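Curby Hat Swap and Repair Group
Minutes of the general meeting, Saturday, September 16, 2023

Chair: Maarten Aerts
Apologies: none received

1. Minutes of the August meeting
Approved with one correction. The Ornska parcel was received by the group, not returned.

2. Display stands
The chair reported on the round wooden stands ordered from Bartoš. Each has a single post in the middle of the base. The meeting looked at how a soft hat sits on one and agreed that bucket hats keep their crown shape better on a post than in a pile. The price on the label stays at the base so that it can be read without lifting the hat.

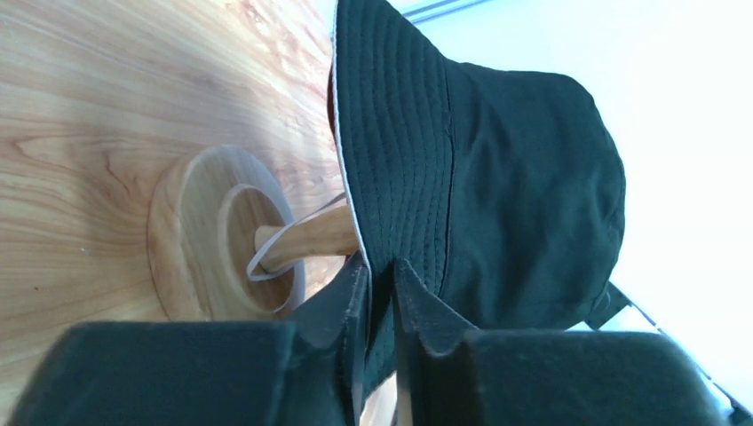 Dark green bucket hat on a wooden stand.

It was agreed to buy 3 more stands from the same maker. Cost to be confirmed before the order goes in.

3. Sorting before the fall swap
Hats will be sorted by type before they go into storage. Bucket hats and baseball caps have been mixed together since 2019 and it slows down the table on swap days. Caps will be kept apart from soft hats from now on, and anything with a stiff brim goes in last.
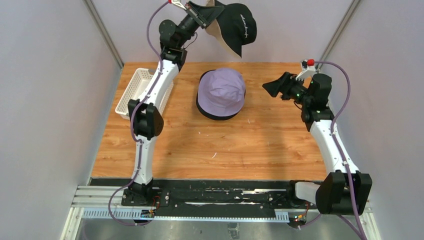 Maarten Aerts asked whether caps could be nested one inside another to save space. The meeting agreed to this for plain caps only, as nesting leaves a mark on printed fronts.

4. Folding
There was a longer discussion on whether bucket hats should be folded at all. Brims with rows of stitching spring back fairly well, but a crease across the crown can stay in for weeks.

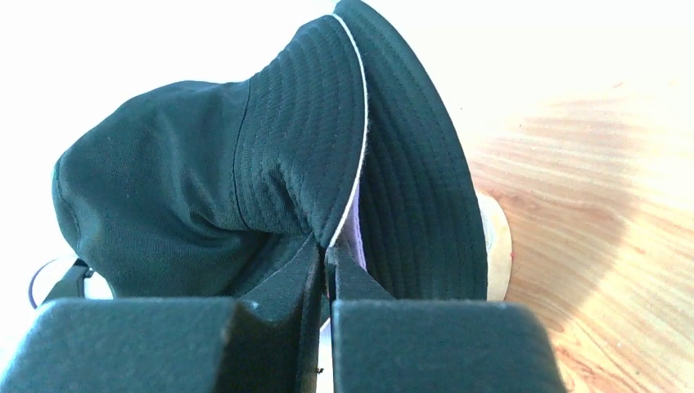
Hats with piping on the brim need the most care, and these will be stored open where there is room. Plain ones may be folded once, lengthwise. Members taking hats home for repair are asked to follow the same rule.

5. Baskets
The white plastic baskets with holes in the sides will be used for soft hats. Closed boxes were considered and turned down on account of the damp in the store room. The limit is 40 hats to a shelf, baskets included. Labels to be tied on, not glued.
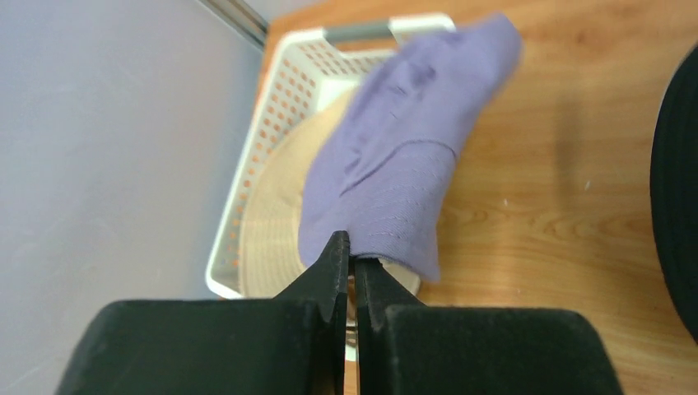

6. Money
Balance stands at 1490. The Plendico invoice for labels has been paid.

7. Any other business
The key to the store room is to be signed for in the book. The next meeting date will be sent by email.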